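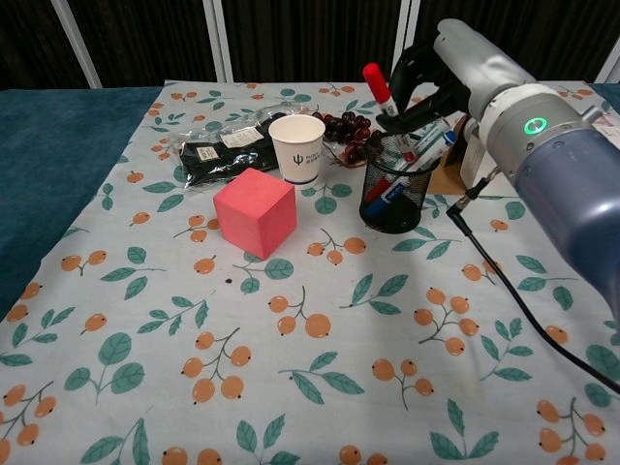
Prellonel publishes maintenance schedule for bench-top arm cells

WURNSTEAD, 2024-09-29. Prellonel has released a written maintenance and set-up schedule for the single-arm handling cell at its Wurnstead workshop. The schedule covers the gripper, the cable run, the table covering and the set of test objects, and replaces the notes previously kept beside each machine. It applies at once in Wurnstead and will be adopted at the Idton site in May.

The cell consists of one arm with a two-state gripper, open or closed, working over a cloth-covered table. Its main acceptance task is the handling of a capped marker at a wire-mesh pen holder. The marker is held upright by the barrel, with the cap above the fingers. The task was chosen for its sensitivity to small errors: a worn finger pad or a shifted base shows up as a tilted barrel or contact with the rim well before it affects the handling of larger items.

Under the schedule, a full inspection takes place every 264 operating hours. The technician removes the gripper fingers, cleans the pads with a dry lint-free cloth, checks the bracket screws against the torque sheet and refits the fingers in their original order. Pads with a visible groove are replaced as a pair. The arm is then returned to its reference pose and the stored position is compared with the measured one. A difference of more than 2 mm at the gripper requires recalibration before the cell is released.

Cable faults accounted for most of the unplanned stops recorded at Wurnstead over the past year. The external cable must now be inspected at the connector each morning, with the arm at rest. It is to hang in a free loop with no kink at the plug, and the slack is checked by moving the arm slowly to the limits of its working area. Ties may not be fitted within 10 cm of the connector.

The table covering is treated as part of the cell. A patterned cloth is permitted and need not be changed for a plain one, but it must be smoothed over the working area before a run. Marks on the cloth are entered in the log. Objects used in testing differ in stiffness and surface, and include a foam cube, a paper cup, grapes and goods in clear plastic wrapping. Foam and paper items are replaced when they no longer hold their shape. Fruit is changed daily.

The schedule was drawn up with Bisht, the contractor responsible for servicing at both sites. Bisht reviewed 167 log entries from Wurnstead and grouped them by component. Entries that gave no cause were left out of the fault totals and are listed in an appendix.

After any repair, the marker task is repeated at reduced speed and then at normal speed. The cell is returned to use when both runs finish without contact between the gripper and the pen holder. Results are signed off in the cell log together with the pad change date and the calibration file number.

Printed copies of the schedule are held at the Wurnstead workshop. Requests from other operators should be sent in writing to the Prellonel service desk.

ENDS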